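Two-arm bench build, cable slack keeps fighting me
Posted in Home Builds by zikel_bench, April

zikel_bench wrote:
So I've had the pair running at the Flusia shop for a while now and I'm stuck on cables. Everything runs outside the shells, held on with straps at the forearm. If I leave enough slack for the wrist to turn all the way, the loop hangs down right where the grippers meet. If I tighten it up, the wrist tugs at the end of its travel and I lose the last 10 degrees. Passing a small part from one gripper to the other is the whole point of this thing, so I'd really like that spot clear!

mirandamakes wrote:
Move the strap lower, closer to the bend. Mine hung the same way until I did that. Also what's your cycle count? I got to 3000 before a connector went.

zikel_bench wrote:
1508 on the left, a few less on the right (I was lazy about logging in the beginning).

oldgrommet wrote:
I'd disagree with moving the strap. You just put all the flex in one short piece and it'll crack there. Spring retractor up top, done. I paid $198 for a pair from Zostell and haven't touched a cable in months.

mirandamakes wrote:
$198 to hold up a wire?? Velcro is free, I have a drawer full of it.

oldgrommet wrote:
Velcro is free until you're replacing the harness lol. Post a picture of the bench, zikel, I want to see how much room you've got over it.

zikel_bench wrote:
Ok, took one tonight. I'm going to try the lower strap on the right arm only and leave the other one alone, so at least I'll have something to compare. If it starts pulling again I'll price out the retractors, but I'd need to figure out what to hang them from first.

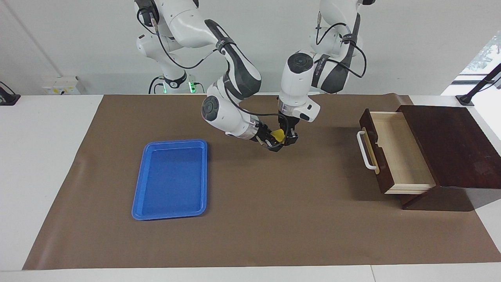
The other thing I want to sort out is the gripper cable, I think a shorter one with an angled plug would help no matter which of you is right. Anybody got a spare they'd sell me?

Contact the moderators | Copyright Miranda Shop Boards | Back to top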